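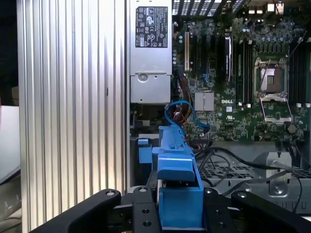 Before you touch the leader arm

Welcome back to the Gurkdale teaching pages! If you worked through the earlier page on stacking blocks, you already know how the leader arm feels in your hands, and you'll be glad to hear that nothing about the controls changes now that we're moving on to computers. What changes is how much there is to bump into. An open workstation has cables, fins and sharp metal close together, and the arm will learn your clumsy moments just as faithfully as your good ones.

So sit down, get comfortable, and put the wrist view where you can see it without turning your head. I keep mine right behind the leader arm, a little below eye level.

Setting up the chassis

Lay the workstation so the open side faces the arm, and unplug it from the wall. Bolt the chassis to the bench with the Messina clamps. If the processor socket is standing open with its load plate up, as on a Dell board we use a lot, plan every path so it stays well clear of the bare contacts. Loose cables are fine to leave where they fall - the arm has to get used to them sooner or later.

Recording the approach

1. Open Plurer and start a new task. I name mine after the part and the machine, but any name you'll recognize next month will do.

2. Set the speed limit to 28 percent. You can go faster once your hands have settled, and they will!

3. Press the foot pedal, wait for the tone, and bring the gripper down from above with the fingers open. Aim for the blue plastic latch and come in slowly enough that you could stop at any moment.

4. Pause with one finger on either side of the latch. Count to two in your head (I whisper it, which gets me some looks) and then close gently.

5. Keep your wrist loose as you lift. If you feel the leader arm push back, ease off, let go of the latch and release the pedal. Mark that take as a miss and go again.

6. Back away along the path you came in on, then release the pedal.

How many takes?

For a latch like this one I record 90, split over a morning and an afternoon, with a proper lunch in between. Shift the starting position a little each time, and every 17 takes or so turn the bench lamp, so the shiny metal doesn't always shine in the same spot. My first full set for the Flarnik arm ran to 364 and I was very tired of blue plastic by the end of it.

When you're done, play back a handful at double speed before you send them off for training. Hesitations you didn't notice while driving show up very plainly that way, and Plurer will let you trim them from the ends of a take but not from the middle.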